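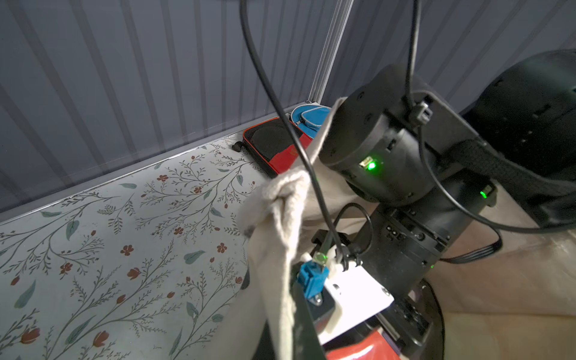
Tejido de punto en color crema.

Encogimiento en género de punto: qué cambia en las fichas de la próxima temporada

La estabilidad dimensional sigue siendo el motivo de reclamación más repetido en el género de punto de algodón y de mezclas con lana. A diferencia del tejido de calada, el punto se deforma por dos vías distintas: la relajación de la malla, que libera las tensiones acumuladas en tricotosa y acabado, y el afieltrado, que solo afecta a las fibras animales y es irreversible. Las fichas técnicas que llegan al taller suelen dar un único porcentaje sin indicar a cuál de las dos corresponde.

A partir de abril, las fichas de Podari y de Triệu separarán ambos valores. El encogimiento por relajación se medirá tras un ciclo de lavado y secado en plano; el total, tras cinco ciclos. Drurlow mantiene por ahora el formato antiguo, de modo que sus artículos deben ensayarse en casa antes de marcar.

Procedimiento recomendado para el ensayo interno:

Cortar una probeta de 50 cm de lado, a más de un palmo del orillo. Dejarla reposar sin tensión, extendida, durante 12 horas. Marcar tres distancias en sentido de columna y tres en sentido de pasada con hilo de contraste, no con rotulador. Lavar con el programa previsto en la etiqueta de conservación, secar en plano y volver a acondicionar durante el mismo tiempo. La variación se expresa en porcentaje sobre la medida inicial, con signo negativo si hay encogimiento.

Conviene anotar también el giro de la malla. En el punto liso de un solo cabo, las columnas tienden a inclinarse tras el primer lavado, y una probeta que apenas encoge puede dar una costura lateral desplazada hacia el delantero. El defecto procede de la torsión residual del hilo y el planchado lo disimula solo hasta el lavado siguiente.

Sobre el secado en tambor: Lok-yiu Ko, responsable de ensayos en Plilden, ha revisado los resultados del artículo 545, un punto inglés de algodón peinado. El sentido de columna acusa el tambor mucho más que el de pasada, y la diferencia se concentra en los dos primeros ciclos. Su propuesta es aplicar el margen de patrón solo al largo y dejar el ancho sin corregir - algo que ya se hacía en mangas, pero no en cuerpos.

Para pedidos superiores a 3000 metros se pedirá una probeta por partida de tintura. En pedidos menores basta con una por color. Los resultados se adjuntan a la orden de corte junto con el número de partida y el programa de lavado empleado.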